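Holmgren Community Workshop Opens Fall Season with More Classes and Longer Hours

SKULTOTSIDE, October. The Holmgren Community Workshop is starting its fall season with 35 evening and weekend classes, the fullest schedule since it opened its doors in 2001. Registration is open now, and we can't wait to see new faces alongside the people who come back every year!

Returning favorites include bicycle repair, basic sewing, chair caning and the always-crowded bread class. New this fall are bookbinding, home wiring for beginners and a short course on sharpening kitchen knives and garden tools. Most classes meet for 3 sessions, and all of them are open to adults with no experience at all. Teens may sign up for sewing and bicycle repair with a parent or guardian. 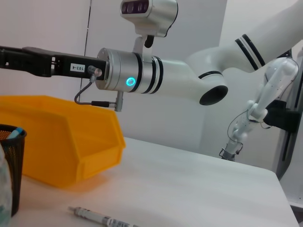
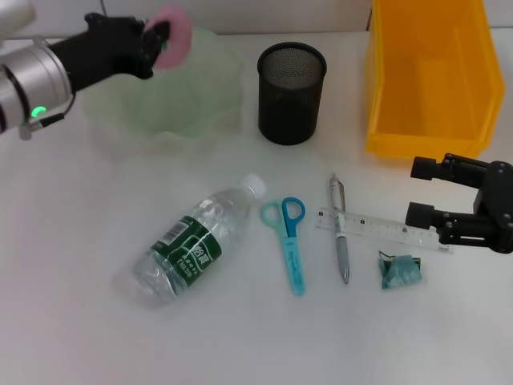
Last year around 580 people from Skultotside and neighboring Cesusside took a class, borrowed a tool or stopped by for an open repair night. Lamps, toasters, zippers and one very large accordion came through the door, and a good many went home working again. Repair nights are back this season, now running until 9:30 p.m. so that people coming off a late shift have time to get there.

The lending library has grown too. Thanks to a gift from Dullach Hardware, members can now check out a tile saw, two extension ladders and a full set of plumbing wrenches. Tools go out for a week at a time and can be renewed once by phone if no one else is waiting.

Class fees are on a sliding scale, and materials are included except in bookbinding, where students choose and buy their own cover cloth. The Cesusside bus stops across the street from the main entrance, and free parking is available behind the building after 5 p.m.

Schedules and sign-up forms can be picked up at the Holmgren front desk or at the Skultotside public library. Classes fill quickly, bread especially, so early registration is a good idea. Members of the press are welcome at any open repair night and are encouraged to bring something broken.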